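Preteldale Packing List — message 73
Print this message | E-mail this message

> Does a puffy jacket really need its own bag? Mine takes up half
> the suitcase and I leave for Cindberg in September.

No bag needed, I promise! Lay it face down, zip it up, fold both sleeves across the back, then fold from the hem to the collar in 3 turns. Press down slowly with your forearms between turns and let the air find its way out — it takes a minute, and it's so satisfying.
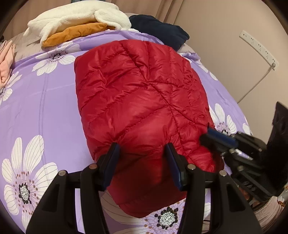 Red down jacket, folded up on the bed.

I do mine last, after the sweaters, and slide it in along the hinge side of the case. Shake it out as soon as you get there and hang it overnight so the down can puff back up. Do try it and tell us how you get on!

Print this message | E-mail this message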